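Senov kitchen simulator, three months with it: can a machine clear the counter yet?

Reviewed by Sarmīte Lepik
May 31, 2024

I bought the home license of Senov because I wanted an answer to a simple question. My sister says that in a few years a robot will clean up after dinner in every house. I work in a repair shop for dishwashers and I did not believe her. A real arm is too expensive for me, so I took the software, where the arm and the kitchen are both simulated, and I let it try the chores in the evenings.

What you get

The package has 4 kitchens, one arm and a library of household objects. You write the task in normal words or choose it from a list, and then the included controller tries to do it. You can also train your own, but for this you need a better graphics card than mine. The installation took me one evening. The manual is good in the first half and becomes thin after the chapter about cameras.

The chores I tried

I began with bread. The controller picks up the loaf well and carries it across the counter without trouble. In my settings it succeeded almost every time, and I was a little impressed.

The sponge was also fine, as long as the task was only to move it. Wiping is a different thing. The arm pushes the sponge over the marble in straight lines, but it does not know where the dirt is, and the program has no real dirt anyway. A person who wipes a table looks for crumbs, goes back to the sticky place and presses harder there. I saw nothing like this.

Plates are the weak point. A plate that lies flat has only a thin rim to hold, and the gripper must come at it from the side, at a low angle. I ran the task "put the plate in the rack" 44 times with the same start position. Most attempts ended with the plate pushed along the counter, and in several it went over the front edge. In a simulation this costs nothing - you press reset. In my kitchen it would be a broom and a new plate.

Cutlery was worse than I expected. If a fork lies alone, the arm can sometimes take it. If it lies close to a plate, the controller often chooses the wrong thing or waits so long that the time runs out.

Speed

One full clearing task took about 3000 simulation steps, when it finished. I tried the same job at home with my own hands and was done before the kettle boiled. Jalen Szabo, who reviewed the older version for this site, complained that the arm was slow, and I must agree with him. The new version is smoother but not faster.

What I liked

The objects are well chosen, with different shapes and sizes. The reset is instant. You can save a start position and send it to somebody else, and it opens exactly the same on the other computer. Support answered my question in two days, politely and in full sentences.

What I did not like

The arm blocks the camera very often when it works near the front of the counter, and the standard view cannot be moved during a task. The contact sounds are only one sound, the same for bread and for a plate. And the price of the extra room packs is too high for a private person.

Is it useful?

For a student or a curious person, yes. For somebody who wants to know if they should wait with buying a dishwasher - please buy the dishwasher. The easy part of the chore, lifting a thing and putting it in another place, is nearly there. The rest of it still needs a person, at least in the version I have.

My rating: 3 out of 5. The next update is promised for July and should bring a new gripper, so I will run the plate task again then.

From my plate tests:
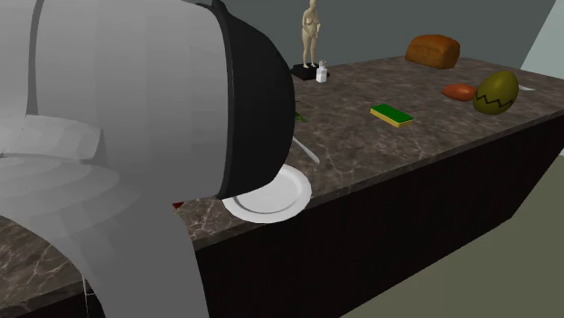 Comments

Anouk De Bruijn: Thank you for this. Did you try the plate with the slower approach setting? With me it helped a little, mostly with the bigger plates.

Sarmīte Lepik: I tried it only for the cutlery. I will test it with the plate too and write the result under this review.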